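Two Arms and a Heap of Clothes: An Open Day at Grutport

By Mercedes Arboleda
December

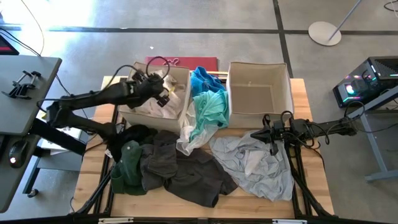
A conversation beside the sorting table

When I arrived at the Grutport workshop in Driltville, the morning group was already leaving and Colin Lockwood was drinking tea from a paper cup. He has directed the clothes project for 2 years. Before, he repaired knitting machines, and he told me this is the reason why he has patience with fabric.

"A box is always a box," he said. "You can look at it from the other side and you still know what it is. But a shirt on a table has a different shape each time you drop it. For the robot it is a new object every time."

The open day was planned for neighbors, students and a few people from the textile trade. Visitors could stand near the table, watch the two black arms and ask what they wanted. On the wood there was a heap of garments in many colors, a teal one, a bright blue one, a few very dark ones, and at the far side two beige fabric bins. The work is simple to say: take one piece from the heap, lift it, and put it into a bin.

I asked Lockwood why the clothes were not folded or placed in order.

"Because nobody gives you clothes in order," he answered. "We work with Jatell, they collect used clothing, and when a sack is opened everything is mixed. If we put the shirts nicely one beside the other, we make a demonstration for ourselves. I prefer that people see the difficult version."

He does not hide that the difficult version goes wrong. During my visit he spoke a lot about mistakes, more than about success, and he seemed to enjoy it. The most frequent one, he said, is to take two pieces instead of one. Thin fabric stays attached to the thing on top of it and travels along. Dark garments are another problem, as the camera does not find easily where the black one finishes and the gray one begins.

"My eyes have the same problem with my socks in winter," he said.

The team has now recorded 2,298 attempts with this kind of heap. I asked if that is a big number. Lockwood moved his hand from side to side. For a student project it is big, he explained, but for what they want it is a beginning. They keep the bad attempts also, with a short note of what happened. A new person in the team must read around 300 of these notes before starting to work with the arms.

Then we talked about the fingers. Visitors ask about them often, he said, and many expect something like a hand. The ones on this table are simple grippers. "Everybody asks where the thumb is," Lockwood told me. "For picking up a shirt you need two sides that close. The question is where to close them." He took the edge of his own sweater between two fingers and pulled it up slowly, to show how the weight hangs from one point and the rest follows. It was the best explanation I had all day — and I understood it without any formula.

A woman who sorts clothes for Ó Dubhghaill, the second-hand shop near the station, was standing next to me for a long time. She wanted to know if the machine can feel that a fabric is wool. It cannot, Lockwood told her, and it also cannot see a hole in the elbow or smell a damp cellar. She looked satisfied with this answer. He invited her to come back and show the team how she decides, and she wrote her telephone number on his notebook.

I wanted to know what he thinks of the fear for jobs. He was quiet for a moment.

"I hear it at every open day and I don't have a clean answer," he said. "The people at Jatell lift and throw the whole shift, and their shoulders hurt. That part I would like to take away. Who decides what happens afterwards with the hours, this is not me. I say it to the visitors in the same way."

The youngest visitor I met was 13 and had only one question, if she could drive the arm herself. Not this time, she was told, but the team is thinking of a smaller table for guests next spring. Lockwood made a note of that too. The afternoon group was already waiting at the door, so he finished his tea and went to let them in.

Related
Used clothing: what happens after the collection
A morning with the sorters of Jatell
Driltville workshops that open their doors to visitors

Contact the editors | © Driltville neighborhood pages | Back to top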